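Section 6. Practice Task: Desktop Chassis Access

Valness Robotics Club, Student Workstation Guide
Revision of 16/02/2023
Section editor: Ekua Nyarko

6.1 Purpose

This section sets out the procedure for positioning the arm over an open desktop computer and completing the approach and touch exercise. Students must have signed off Sections 1 through 5 before booking the chassis bench. The exercise is required for entry to the disassembly event at the Drullthorpe meet in December.

6.2 Before You Begin

Confirm that the following are at the bench:

Arm and controller, with the emergency stop within reach of the seated operator
One practice chassis from the marked shelf
Bench clamps and rubber mat
Zolitz control software, opened with the team profile
Run log and pencil

Practice chassis are issued by Dinesh Thampi. Students may not bring computers from home for this task.

CAUTION: The practice chassis must be disconnected from wall power at all times. Do not open the power supply housing. It may hold a charge after the cord has been removed.

6.3 Placing the Chassis

1. Lay the rubber mat on the bench with its long side toward the operator.

2. Place the chassis on the mat and remove the side cover. Store the cover on the lower shelf.

3. Turn the chassis until the power supply label is upright in the wrist camera view. All coordinates in the team profile assume this orientation.

4. Fit the bench clamps to the outside of the chassis. Clamps must not press on the plastic front bezel.

5. Tuck any cable that stands above the rim back into the chassis by hand. The arm must be paused while hands are inside the chassis.

6.4 Approach

1. Set the speed limit to 15 percent. The limit stays at this value for the whole exercise.

2. Select "Home" and wait for the status line to read "Ready."

3. Select "Chassis High." The arm moves to a point above the opening and stops.

4. Close the gripper fully. The approach is made with the fingers together.

5. Lower the arm in small increments until the power supply sits in the middle of the camera view. The closed fingers should show at the bottom of the view, with the green motherboard visible between them and the power supply.
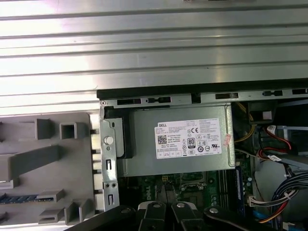

6. Compare the live view with the reference view. The front bezel should be on the left, and the red, yellow, blue and black wires on the right. If the sides are reversed, return to "Home" and repeat step 3 of 6.3.

7. Save the position under your own initials. Do not overwrite the team position.

NOTE: The ribbed metal side panel reflects the bench lights. If the software reports a lost target, dim the lights and select "Find Again." Changing the exposure setting requires permission from Svitlana Demchenko.

6.5 Touch Exercise

1. From the saved position, move the closed fingers to the top of the power supply and stop at first contact. The force reading must stay under 6 newtons.

2. Raise the arm and return to the saved position.

3. Repeat until the log sheet for the session is filled. A sheet holds 15 runs.

4. Record each run as pass, fail or stopped. A run ended with the emergency stop is recorded as stopped, whatever the force reading.

CAUTION: Keep the fingers clear of the memory modules and the processor socket. Contact with either ends the session, and the chassis goes back to Dinesh Thampi for inspection.

Teams preparing for Drullthorpe are expected to log about 100 runs before the first timed trial. Runs made by a different operator on the same team count toward the total, provided the operator's initials appear on the sheet.

6.6 Closing the Bench

1. Select "Home," then "Park." Wait for the arm to stop moving.

2. Switch off the controller.

3. Release the clamps and refit the side cover.

4. Return the chassis to the marked shelf and place the log sheet in the tray for Qianru Yao.

Faults in the arm or controller are to be reported in writing before the next booking. Questions about eligibility for the meet should be addressed to the faculty sponsor, Purificación Ortuño.

Continue to Section 7, Connector Release.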